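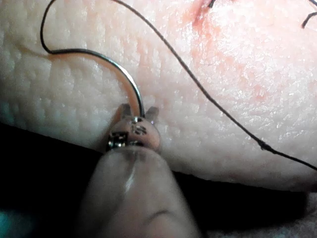
Curved needle keeps rotating in the driver on a practice pad

Posted in Suturing Practice > Instruments and Materials

I am working through simple interrupted sutures on a skin-type practice pad and cannot get the needle to hold its angle. I take hold of it, start the bite, and as soon as the tip meets resistance the whole needle rolls in the jaws. By the time it comes out on the far side the exit point is well away from where I wanted it.

The pad is a Sakdale, the textured sort with fine creases moulded into the surface. Thread is black and already attached to the needle. The driver is a small-jawed Rirnex and was bought new. I have tried squeezing harder, which helps for the first few millimetres and then makes no difference. I have also tried holding the needle nearer the thread end, and that bent one.

Is this the driver, the needle or the pad? I would like to rule out the equipment before buying another.

Posted by padandthread, July

3 replies

oblique_bite

Most likely the grip position, then the direction of push. Check them in this order.

Hold the needle between half and two thirds of the way back from the point for the first part of the bite. The end where the thread joins is the weakest part of the needle and is usually rounder in section, so it rolls easily and bends under load. You have already found the second part of that.

Set the needle at right angles to the jaws, close to their tips. If it sits too far back, the jaws close unevenly and only one edge bears on it.

Enter the pad with the point perpendicular to the surface. Then turn the wrist so that the needle follows its own curve. If you push in a straight line, the needle has to turn in the jaws or tear the pad, and it will do whichever is easier. Squeezing harder only hides this for a moment.

When the point is through, release, take hold again on the exit side just behind the point, and continue the same rotation. Do not grip the point itself. A blunted point needs more force on the next pass and you are back where you started.

To test the driver separately, clamp a scrap of thread in the tips and pull. If it slides out with the jaws fully closed, the faces are worn, dirty or out of line. Hold the closed jaws up to a lamp as well. Light showing between the faces near the tips means poor closure, and on a new instrument I would send it back.

Posted at 21:40

Salis bench

I had the same trouble and changed to a Çınar driver, much better. Cost more though. Can't remember the model.

gauge_and_grain

I agree with the first reply on technique. Two points on materials.

Pads differ in how much they drag. A soft pad with a firm top layer will grab the needle on entry and let go of it underneath, which feels like slipping in the jaws. Try the same needle in a piece of plain foam. If it stays put there, the driver is probably sound and the pad is adding the resistance. Pads also get worse with use. Mine is marked out in rows and I stop using a row after 27 passes, at which point the old holes start to steer the needle.

Check the needle too. Practice packs are often used for far longer than they should be. Draw the point lightly across a piece of clean cotton. If it snags threads, the point is burred, so discard the needle in a sharps container. Do not try to straighten the bent one. It will bend again in the same place, and may snap.

Wipe the jaw faces after each session. Residue from the pad builds up in the grooves and acts as a lubricant. A soft toothbrush and warm soapy water are enough, followed by thorough drying with the jaws open.

Posted at 22:15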